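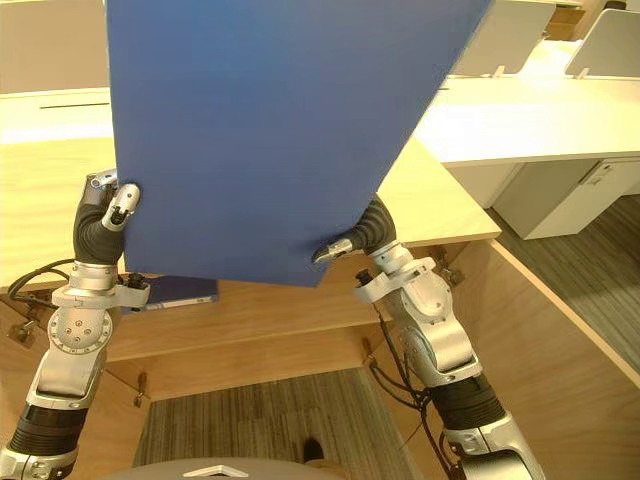
Tramside, second floor, October

Notes on the desks and the blue boards

I write this down while I still remember it, because last year we did the same work and there was no note, so we had to find everything out a second time. The subject is the desks in the long room, the divider panels and the blue boards. Giang Phan and I are the ones who look after it, and this is for both of us and for whoever takes the room later.

Starting point in the morning: the desks had been moved back after the painting of the walls, but only by eye. The two rows were not parallel and the gap at the window end was too narrow for a chair to pass. We decided to fix the position of the desks first and only then bring the boards, because a board which fits in one place does not fit if the desk moves by the width of a hand.

Desks. All of them have the light wooden top and a slot in the top for the cables. The slot must be toward the divider and not toward the person sitting. I know this sounds too simple to write, but we found one desk turned the wrong way and its cables were hanging over the front edge, exactly where the knees are. We turned it. The row on the wall side is now 1,470 mm from the wall, measured at both ends from the wall itself and not from the skirting board. Last time one of us measured from the skirting and the other from the wall, and this was the whole explanation for the crooked row.

I put a small piece of paper tape on the floor at the outer leg of the first and last desk. Please leave it there until the floor is cleaned the next time, and after that put it again.

Divider panels. The grey ones stay. They stand well, the feet are tight and I see no reason to change them. I had the idea to exchange the grey panels for blue boards along the complete row, but Giang was against this and after trying it on one desk I agree. The room becomes dark on the wall side and the person behind the board has no light in the afternoon. So grey between the desks, and blue only where we want a surface to pin or to stand things against.

Blue boards. They come from the old meeting corner at Clandness and they are older than the desks. The color is the same medium blue on all of them, matt, and this is a good thing for the eyes under the ceiling lamps. With the light coming from the side you still get a slightly lighter place on the surface. At first I took this for a grease mark and I rubbed it with a cloth for quite a long time. It was only the light. I walked two steps to the left and it walked with me.

Handling of the boards, as we understand it now:

They are large and flat and they want to tilt. If one side is held higher than the other, the lower corner goes down toward the desk top and this is how the marks in the wood are made. Hold at both side edges, with the fingers going around the edge to the back. Do not hold only from the front by pressing, the surface is too smooth for it. The lower edge should come over the desk with enough space under it, and then be let down slowly, first one corner and then the other.

Take everything off the desk before. I say everything, also the flat things. A binder looks like it is out of the way and then the board comes down on top of it and stands crooked, and you believe that the board is bent. We had precisely this at Clandness two years ago and we nearly sent a good board to the trash.

Cleaning. Dry cloth first, then a slightly damp one, then dry again. No spray directly on the blue. Srour's cleaning liquid, the one in the white canister, leaves stripes if it is not thinned enough. I tried it on the back side near the bottom, where it is not seen, and the stripes were there after it dried. I prefer water only. For old glue from tape, use the soft plastic scraper with the rounded corners, held very flat. Giang warms the glue with the hand for a moment before scraping and I must admit this works better than what I did.

Fixing. The Berex clamps are for the thinner boards and they close on ours only with force. I had one in my hand and could feel that the screw was going in at an angle, so I stopped. We have five which were opened further with a file by someone before us and these go on without trouble. They are in the flat tin, in the drawer under the window, with a strip of red tape on the lid. The ones not filed are in the cardboard box next to it. Please do not mix them, because they look the same until you try.

When the clamp is on, tighten by hand and then a quarter turn more, not further. The edge of the board gives a little under the clamp foot. I put a piece of felt between and this helps, but the felt has to be cut smaller than the foot, otherwise it looks untidy from the front.

Things which did not go well

The order of work. We placed the desks, then someone needed a chair from the far end, then the chair was pulled through the row and we measured again. Next time the chairs should all go to the corridor before we begin, even if it looks like too much carrying for such a small job.

The labels. I wrote numbers on the back of the boards with pencil, so that each board goes back to the same desk. The pencil can hardly be read on the dark backing. In the afternoon I wrote them new on paper stickers, top right corner, seen from the back. The pencil numbers are no longer valid! If a sticker is missing, ask me, do not trust the pencil.

The desk lamps. I had forgotten them completely. With a blue board at the back of the desk the foot of the lamp has to come forward, and then it stands in the middle of the place where people write. Giang proposes to clamp the lamps at the side. The desk corner on the right is free on most of the desks, and the top is thick enough for it I think, but I have not tried with the real lamp and I would not like to promise anything.

Open points

– Lamp clamp at the right corner of the desk, try on one desk before we order anything.
– Cut more felt. The gray felt is finished, the black one is in the cupboard and is a bit too stiff.
– Ask Clandness if the missing feet for the last divider panel are still there. They were in a bag with a handwritten note on it, this is all I can remember.
– The slot on the desk next to the door has a rough place on the inner side, and cables catch on it. Fine sandpaper, ten minutes of work, I always forget it.
– Decide if the binders stay on the desks or go on the shelf. I am for the shelf. With the boards in place there is less depth on the desk than before, and a binder lying open takes the rest of it.

One remark on the height. Seen when sitting, the top of a blue board is higher than I expected, and two people speaking over it have to stand up. For the long row this is fine, it makes the place quieter. For the two desks that face each other near the door it is not so good, and there I would leave the board away completely. Giang wants to ask the people who sit there, and this is of course the better way.

4:40 p.m. Tape measure and scraper are back in the drawer. The cloths I took with me for washing. The key of the cupboard is on the hook behind the door, the lower hook, the upper one is loose and needs a new screw.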